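Vuveck Round Table, White
Flistenell Office and Studio Furniture
Item 457-W
In stock, ships from our Adams warehouse

The Vuveck is the table people drift toward. We've been selling it for a good while now, and when customers write to us about it they hardly ever start with the size or the price. They start with what ends up on it: the mail, somebody's lunch, a spread of samples that was supposed to be put away on Thursday and is still there the next week. It's a big, plain, round white table, and it takes all of that very well.

We first made it for a small design studio that wanted one table for everything and didn't have space for two. They had been working at a long rectangular one, and whoever sat at the far end spent the day asking people to pass things down. Hakim Hidayat, who draws most of our tables, went over with a roll of brown paper and cut circles out of it until they found one that let everybody reach the middle without standing up (well, nearly everybody, and with a bit of a stretch). That paper circle was 47 inches across, and the standard Vuveck still is.

About the top

The top is white all the way to the rim, with no pattern and no grain effect. We get asked for a wood look now and then, and we do understand, but we keep coming back to the plain white. Small things are easy to find on it! If you sort, pack, label, compare or photograph little items, you'll know how quickly a clear bag or a tiny label gets lost on a busy surface. It's also a kind color to have in a room with a lot of overhead lighting, and it goes with pretty much any chair you already own.

For everyday cleaning, a soft damp cloth and a drop of dish soap will do it. Coffee, sauce and most pens come up if you get to them the same day. Permanent marker is another matter; try a little rubbing alcohol on a cotton pad, go gently, and test a spot near the edge first. Please don't use scouring powder or the green side of the sponge. It dulls the surface in patches, and we can't polish that back for you.

About the size

With four people at it, the table feels roomy and everybody gets a proper amount of elbow space. Five is friendly. Six will work for a short meeting or a birthday cake, but I wouldn't ask six people to open laptops around it. If you need that many seats every day, please look at the larger Plillida instead, and send us a note if you're torn between the two. We're happy to talk it through, and we'd much sooner do that than have you return a table.

Leave yourself three feet or so of clear floor all around, so chairs can slide back without bumping into the next desk. In an open office this matters more than you'd think, and masking tape on the floor is a fine way to check before you order.

Chairs

We don't sell the Vuveck as a set, mostly because people tend to have chairs already. Any regular task chair will pull up to it nicely, and mesh backs look especially good next to the white. If your chairs have arms, measure from the floor to the top of the armrest. You want that to be 27 inches or less if you'd like the arms to tuck underneath.

Delivery and putting it together

It arrives in two cartons with a combined weight of 121 pounds, and nearly all of that is in the flat one, so please have a second person there. Assembly is simple. Lay the top face down on a blanket or on the carton itself, bolt the base on with the key we include, and turn the whole thing over together. Give the bolts another quarter turn after a week or two of use. Ott Petrauskas in our customer care room has walked more people through this by phone than anyone else here, and he'd like me to add that the washers go on before the bolts. They're in the small envelope taped inside the lid of the second carton, and they do get thrown out with the packing.

What's in the cartons
Tabletop, white, 47 inches across
Base, with leveling feet
Bolts, washers and key
Set of felt pads for hard floors
Care card

Price
$457, delivery to the ground floor included. Carrying it upstairs costs extra and depends on the building, so tell us about elevators and narrow turns when you order.

From customers

"We bought it for meetings and now it's where we unpack everything. I've stopped trying to keep it clear."

"Bigger than I'd pictured, in a good way. It did take two of us and some swearing to get it around the corner by the restroom."

"Wish it came in a 54 inch. Otherwise very happy with it, and the white has stayed white."

We've heard the wish for a bigger one quite a few times, and Hakim has a drawing of it on his wall. We've sold roughly 700 of the standard size so far, and the next batch is due in March, so if the white shows as out of stock when you visit, leave your email and we'll write when they land.

The Vuveck at work

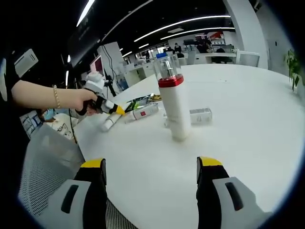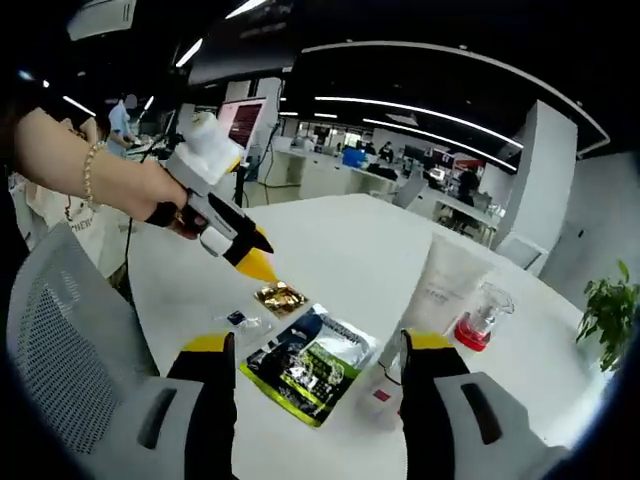 White tabletop, in use, with bottles, a tube and other small items out.

Questions about this table? Write or call the Flistenell customer care room in Adams, weekdays until 5 p.m. Have your floor measurements handy if you can.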